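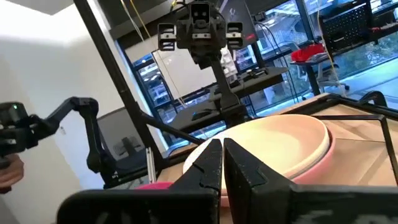 Cremeweißer Teller mit zartrosa Außenrand auf hellem Holz

Bunte Teller sortieren und auf dem Tablett stapeln

Wer Teller einzeln nachkauft, hat nach ein paar Jahren viele Farben und selten zwei Ränder, die genau gleich sind. Im Schrank wird daraus ein wackliger Turm. Die folgende Anleitung passt für runde Teller in ähnlicher Größe, bei mir vor allem Kovton und ein paar ältere von Ferri. Gebraucht werden ein freier Platz auf dem Tisch, ein weiches Tuch und ein flaches Tablett mit Rand.

1. Alles auslegen

Schrankfach ganz ausräumen und die Teller nebeneinander auf den Tisch legen. Sie dürfen dicht liegen, aber nicht übereinander. Schalen kommen nach hinten, sie werden zum Schluss eingeräumt. Dann jeden Teller einmal umdrehen und mit dem Finger über den Standring fahren. Raue Stellen zerkratzen den Teller darunter, solche Stücke kommen nach ganz unten.

2. Ränder vergleichen

Von oben sehen fast alle Teller gleich flach aus. In die Hocke gehen und auf Höhe der Tischkante schauen, dann erkennt man, welcher Rand steiler ansteigt. Beim großen pinken Teller sieht man so die flache Seitenwand und den geschwungenen Rand, beim dunkelgrauen dahinter eine schmale Kante. Teller mit ähnlichem Profil kommen zusammen, die Farbe spielt noch keine Rolle. 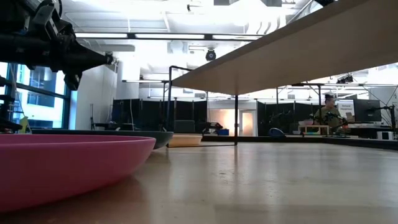

3. Nach Farbe ordnen

Innerhalb einer Gruppe liegt Dunkles unten und Helles oben. Auf Creme und Hellrosa fallen Abriebspuren am stärksten auf, deshalb sollen diese Teller möglichst wenig Gewicht tragen. Meine Reihenfolge von unten: Schwarz, dunkles Petrol, Magenta, Salbeigrün, Hellrosa, Creme. Wer lieber nach Gebrauch sortiert, nimmt die Alltagsteller nach oben.

4. Auf das Tablett setzen

Das Tablett vor dem Beladen leer auf den Tisch stellen. Den ersten Teller mit beiden Händen senkrecht absenken. Er muss ganz auf dem Boden aufliegen. Liegt er auf der Tablettkante, wie der hellrosa Teller am oberen Ende des Holztabletts mit dem schwarzen Rand, steht er schräg und jeder weitere Teller rutscht mit. Dann anheben und zur Mitte versetzen, nicht schieben. Als Obergrenze für einen Stapel nehme ich sechs Teller. Zwischen empfindliche Stücke kommt ein Blatt Küchenpapier.

5. Einräumen

Das Tablett mit beiden Händen zum Schrank tragen. Mein Fach ist 40 cm tief, da passen zwei Stapel hintereinander. Den schwereren nach hinten stellen.

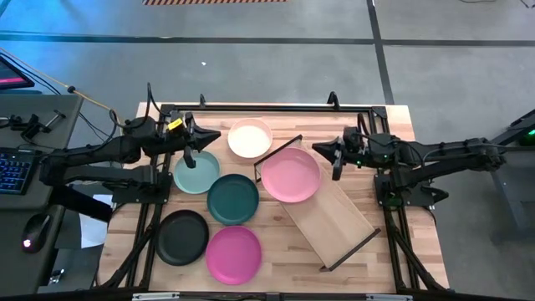
Gervásio Nogueira schreibt dazu, er lege statt Küchenpapier zugeschnittene Filzscheiben zwischen die Teller. Die Scheiben wasche er im März und im Herbst einmal durch, bei 40 Grad im Wäschenetz. Bei sehr flachen Tellern lasse er sie weg, der Stapel werde sonst zu hoch für das Fach.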